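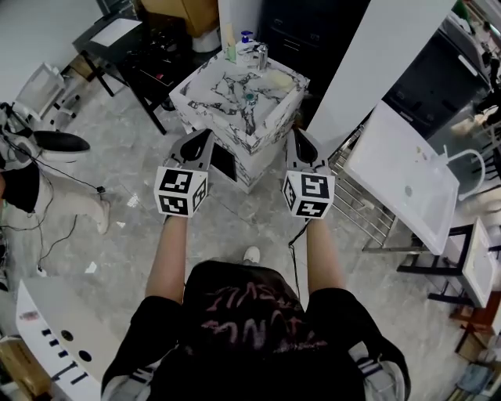
How long does it take to grow a dry bean?

Most of a summer. You plant once the soil has warmed up in late spring, and you pick when the pods have turned papery and the seeds rattle inside them, which for most of us means September, or even a little later if the fall is kind.

January
By our gardening columnist

I started growing dry beans because of a bowl of soup, and I have been growing them ever since out of something closer to stubbornness. The soup was at a church supper in Zadlow, where my husband's family comes from. It came out of an enormous pot at the end of the serving table, and it had no business being as good as it was. There was onion in it, and a bay leaf, and a ham bone that had clearly given its all, but the beans were the thing. They were creamy and whole and tasted faintly of chestnuts. I asked the woman with the ladle where she bought them and she looked at me the way you might look at somebody who asked where you bought your grandchildren.

They were Zurnettis, she said, and everybody had them, and did I want some? I did. She went off to the church kitchen and came back with a jam jar, a third full, with a square of waxed paper under the lid. I drove home with that jar in the cup holder.

If you have only ever bought beans in a can or a plastic bag, it can seem like an odd thing to give garden space to. Tomatoes I can explain to anybody. A tomato from the yard is so far from a tomato from the store that the two should probably have different names. But a dry bean is cheap, it keeps, and it looks just about the same whether it came from your own back fence or from the bottom shelf at the supermarket. My brother-in-law has made this point to me more than once, usually while eating my beans.

What I tell him is that the bag at the store doesn't say when the beans were picked, and it matters more than you would think. A bean dried last fall cooks up tender in an hour or so after a soak, and the skin stays put. A bean that has sat in a warehouse for a few years can simmer all afternoon and still have a bit of gravel at its heart. We blame the salt, or the water, or ourselves. Often it was simply an old bean.

Then there are the kinds you can't buy at all. Beans pollinate themselves, for the most part, so a family could keep a favorite going for generations just by holding back a jar every year, and a great many families did. They sewed them into hems, people say, or tucked them into the corner of a trunk. I'm never sure how much of that to believe, but I do know that every valley I've ever visited seems to have its own bean, and that each of those valleys is perfectly sure the bean in the next one over is mealy.

The Zurnetti is a pole bean, cream-colored with a maroon splash around the eye as if somebody had set down a wineglass on it. In its first year at our house it climbed a set of old tomato stakes, ran out of stake by the Fourth of July, and went looking for the clothesline. By August I was hanging towels among the leaves. We ate well that winter – four suppers, if I remember right, and one of those was a bit thin – and I kept back a handful of the best seeds for spring.

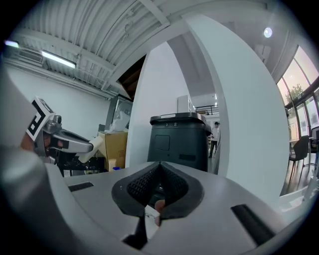
The thin supper taught me something about scale, though, and I've passed it along to everyone who asks me how to begin. A row of beans that looks like plenty in June can turn into a very modest bowl by the time it's been shelled. For a household that likes its soup, I now plant a row 32 feet long down the sunny side of the garage, with a second, shorter row by the compost for seed. If you don't have that kind of room, please don't be put off. Grow a few poles' worth and think of it as a treat, like raspberries.

Soil is less of a worry than you might expect. Beans work with certain bacteria to take nitrogen from the air, so they don't need to be fed the way corn does, and too much fertilizer will give you a glorious wall of leaves and hardly a pod to show for it. Our first garden was mostly clay with a few bricks in it, and the beans seemed to take it as a compliment. What they will not forgive is cold. I've planted too early more often than I'd like to admit, always in the first warm spell, always in a wonderful mood, and then I've had to dig around a week later to find the seeds gone soft and gray. Wait until the lilacs are done. Wait until you're comfortable in short sleeves after supper. Then push the seeds in an inch deep, eye down if you're fussy (I'm not), and water them once.

After that there is a long, pleasant stretch when very little is asked of you. Pull the weeds while the plants are small. Stay out of the row when the leaves are wet, so you don't carry rust or blight from one plant to the next. Water when it's dry, and especially when they're in flower. I like to take my coffee out there in the morning and wind any stray vines back around their poles, though they manage perfectly well without me. My mother used to do the same thing with her morning glories, and I suppose what I really like is standing the way she stood.

The hard part, if there is one, comes in late summer, when the pods are full and green and you have to leave them alone. Everything in a gardener wants to pick! You can, of course, take some as shell beans and cook them fresh with a little sage, and you should, because there is hardly a better lunch. But the rest need to hang there and go yellow, then tan, then brittle. The plants look dreadful at this stage. The garden looks as though you've moved away. One neighbor kindly offered to come and clear it all out for me, and I had to explain, with a good deal of pointing, that it was supposed to look like that.

I watch the weather closely in those last weeks. A dry September is a gift, and I can bring in the pods as they're ready, a basket at a time. A wet one means mold, and if several days of rain are coming I'll pull up whole plants, roots and all, and hang them upside down from the garage rafters. The car lives outside until October. There are still bits of bean leaf in the rakes and the sleds from a soggy year we had when the children were in high school. 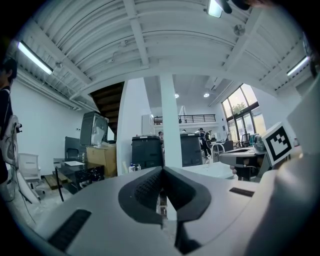
An evening with a bowl in your lap

Shelling is the reason I'd never give it up. You can do it the fast way, by stuffing the dry pods into an old pillowcase and letting a teenager jump on it, and then pouring the whole mess from one bucket to another in front of a fan until the chaff blows off. It works beautifully, and if you've grown a lot of beans it may be the only sensible way to go.

We do ours by hand. Sometime in the fall, when the evenings have closed in, I put a sheet down on the living room rug and bring in the baskets, and whoever is in the house sits down and starts. You don't have to be asked. It's very difficult to be in a room with a basket of dry bean pods and not pick one up. They crack along the seam with a sound like a small twig, and the beans drop into the bowl, and your hands go on by themselves while you talk about something else. I've heard more from my children over a basket of beans than I ever did across a dinner table. There's something about not having to look at each other.

In Zadlow they make a proper event of it. The shelling supper is held in the fall at the old Ondov feed store, down by the tracks, with long tables set up between the posts. The last time I went, 600 people came through in the course of the day, and I would guess that every one of them had an opinion about salt pork. Folks bring their own pods and their own bowls. Children are sent under the tables to gather what's rolled away. There's pie, and an accordion, and at eight in the evening the lights are flicked off and on, and the whole room groans and keeps right on shelling.

Getting them to the pot

Before you put beans away, make certain they're dry. Bite one, or try to. If your tooth leaves a dent, spread them on a tray for another week. I freeze mine in a tightly closed jar for several days, which takes care of any weevils, and then let the jar come back to room temperature before I open it, so that no moisture settles on the beans. After that they go in the pantry with the year on a strip of masking tape.

To cook them, I soak them overnight in plenty of water with a spoonful of salt. I know what your grandmother said about salt. Mine said it too, and I loved her dearly, but salted water gives you a softer skin and a bean that tastes of something all the way through. Drain them, cover them with fresh water, and bring them to a real rolling boil for ten minutes. Please don't skip this with red kidney beans in particular, which can make you quite ill if they're only warmed through in a slow cooker. Then turn the heat down until the surface barely shivers, add an onion and a bay leaf, and find something to do nearby. Tomatoes, vinegar, and lemon all keep beans firm, so hold those until the end.

If you'd like to grow some this year, now is the time to be looking. Old varieties sell out early, and a seed swap or the rack at your local nursery may turn up something you've never heard of. My own second-favorite, a little black bean with a good, strong broth, came from a tray beside the register at Kim Nursery, labeled in pencil and priced at next to nothing. Ask older gardeners, too. Ask at church, and at the barber's, and anywhere that soup is served. You may get a look, as I did, but there's a fair chance that somebody will go into the kitchen and come back with a jar.

I've still got the one from Zadlow. It holds next spring's seed at the moment, up on the shelf over the washing machine, with a new square of waxed paper under the lid.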